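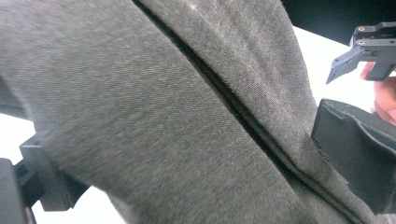 Grey twill, very close up. Look at those little flecks!

I have been meaning to write about the grey cloth for weeks now, and every time I sit down to do it the kettle boils or the washing needs bringing in, so please forgive me if this comes out in a bit of a tumble. It's Saturday, it's raining, and I've got a pot of tea and nowhere to be until dinner.

Those of you who've been reading since we lived in Bradstead will remember my weakness for suiting. I don't wear suits and never have. But I do love the cloth, and I especially love a grey that isn't really one grey at all. From across the room you'd call this one plain. Get your nose right up to it, though, and it's full of darker and lighter flecks, with the twill running along on the diagonal as neat as you like. It looks almost like felt until you notice the weave.

I found it at the remnant shop in Sultstead, the one behind the bakery (go early, the cinnamon buns are gone by ten). They keep the wools and wool-ish things on the bottom shelf where you have to kneel, and I think most people can't be bothered. I can always be bothered. It came home with me for 15 dollars, and there was enough for a pair of trousers with a decent bit left over, and my plan was to have them finished by June.

Well, June came and went. What happened was that I put the cloth in the cupboard folded up small, with a stack of quilt cottons on top of it, and forgot it. When I pulled it out again there was a crease down the middle that you could have posted a letter in. So the first job, before any cutting, was to get it relaxed and flat, and as a few of you asked me last time how I look after this sort of fabric, I'll tell you what I do.

I start by shaking it out on the back step, hard, both ways. Then I hang it over the shower rail for 2 days with the bathroom door open, and whenever somebody has a hot shower it gets a bit of steam for free. After that it goes on the ironing board, wrong side up, with a damp tea towel over it. Press down, lift up, move along. Please don't drag the iron about! A twill will go wandering off in the direction of its own diagonal if you push it, and then you'll cut a trouser leg that twists around your shin. I speak from experience – there's a pair of navy ones in the op shop at Brollside that I hope found someone with twisty shins.

The lint is another matter. Grey shows every pale speck, and our house produces pale specks by the bucketful. I've tried the sticky rollers and I find they leave the surface feeling a bit tacky, so I've gone back to my grandmother's clothes brush, the one with the chipped handle. Short strokes, following the nap, and then again after pressing, and again before you wear the things out the door. You'll still find a bit of fluff when you sit down at the restaurant. I've made my peace with it.

For the pattern I'm using Fleury, the wide-legged one with the deep pockets, which I've made up 6 times now in various colours. I like it because the waistband sits where my waist is, and because the back seam has enough allowance to let out after Christmas. The only change this time will be to line the front down to the knee. I'm hoping the lining will stop the cloth from catching on my winter tights, which is a thing it might do or might not do, but I'd sooner find out with a lining in.

The leftovers will go towards a cushion for the chair by the window. I'd thought of a piped edge in mustard, but I tried a scrap of mustard next to it last night and it looked like a school uniform, so now I'm wondering about dark green. If anyone has a favourite colour to go with a flecky mid grey, do leave me a comment, I read all of them even when I'm slow to answer.

Cutting out is tomorrow morning, once I've cleared the dining table and found the good scissors. I have a feeling they're in the garden shed.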